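Budgeting for hand-held grippers, what am I forgetting?

Posted in Shop Talk > Robots and Automation
Tags: grippers, budget, first purchase

katside_bench
Hi all! I run a small repair and sewing workroom (we're called Katside, mostly work gloves, aprons and bag straps) and we're getting into recording hand-held gripper demos so we can train an arm to do our sorting and folding down the road. The arm is next year's problem. Right now I have to hand in a budget for the recording side only, and I have 998 dollars left in the equipment line to do it with.

I've got two quotes in front of me. Imora will sell me one finished pair of grippers, assembled and checked, and that eats almost the whole thing. Mrema sells the printed parts as a kit with the screws and inserts, and you put it together yourself. The kit is way cheaper, but I've never built one and I don't know what the upkeep looks like. The job is soft stuff: gloves, cuffs, folded cloth. Nothing heavy, nothing hot.

So, would you go finished or kit? And what else should be in the budget that a beginner would leave out? I'd hate to go back in August and ask for more. My boss is fine with one request and gets very quiet at the second one.

folholm_workroom
Kit, and I'd say that even if you had double the money. We went finished first (not Imora, a different outfit) and it was lovely for a couple of months, then a finger chipped and we had to send the whole hand back because they wouldn't sell us the one part. Three weeks with nothing to record on! After that we bought a kit and a bag of extra fingers and I haven't lost a full day since.

My rough shopping list, in the order I'd spend:

Two grippers, so a left and a right. Don't try to start with one, folding cloth one-handed is miserable.
Spare fingers. Ours cost 40 dollars a set and I'd get two sets on day one. They're what wears out.
Spare screws and a decent driver. The little ones roll off the table and they're gone forever.
Storage for the recordings. I set aside 100 dollars for a drive and filled it much faster than I thought I would, so go bigger if you can.
Something to practice on that you don't care about.

On building it yourself, give it 45 minutes per gripper if you're handy, then go around again the next morning and check every screw. I do mine at 7 a.m. before anyone wants to talk to me.

One more thing about money, ask Mrema what shipping is on the spare parts by themselves. Some places charge the same for one finger as for a whole kit and that changes the math a lot. If it's bad, order all your spares in the first box.

stitchandsolder
depends what you're doing with it. i'd get the finished one, time is money. also check if you need a license for the software, some are yearly

mostly_cuffs
I'm going to split the difference, and this got long, sorry!

Our bench does gloves too, so I can tell you a bit about what soft goods do to a budget. The thing I didn't plan for was wear on the fingers. You'd think cloth would be gentle, and it is, but you're forever tapping the table when you go in low for a flat edge, plus all the times the two hands bump each other. We swap fingers when the inside face gets rough enough to snag, and on suede you find that out pretty quick. I'd put spare fingers above the drive on folholm_workroom's list, and I'd keep one set in a drawer that you don't touch. 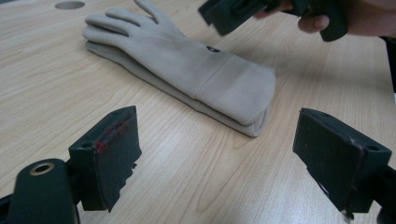 Picking what you practice on belongs in the budget too, because the cheap choice can cost you a lot of sessions. I'd start with one plain glove and stay on it until everybody in the room can do it well. We like a light grey suede one, laid flat with the cuff folded back, since the doubled-over edge gives you something thick to grab before you try the thin parts. Put it in the middle of the table with the fingers pointing away to one side and bring the second gripper in over the cuff. It's a good test for parts, too. Look at the left finger there, with red marks all down the inner edge, and the bottom of it is a bit chipped. The right one has scratches and a pale scuff near the tip. I'd write fingers in as a regular expense, same as thread or needles, and your boss may take it better as a supply line than as equipment.

For the table, use what you have. We priced a fancy padded work surface and I'm so glad we skipped it. Plain wood has been fine for us and it wipes clean.

As for finished or kit, if you have one patient person who likes small screws, go kit. If you'd be the one building it and also the one answering the phone, ask Imora whether they sell single fingers. If they say yes in writing, I'd be comfortable with the finished pair, as long as there's enough left over for spares. If they say no, walk away.

katside_bench
This is so helpful, thank you! I hadn't thought of spare fingers at all, never mind as a supply line. I've written to both of them about single parts and shipping. Leaning kit for now, and I'll post the final list when it's approved.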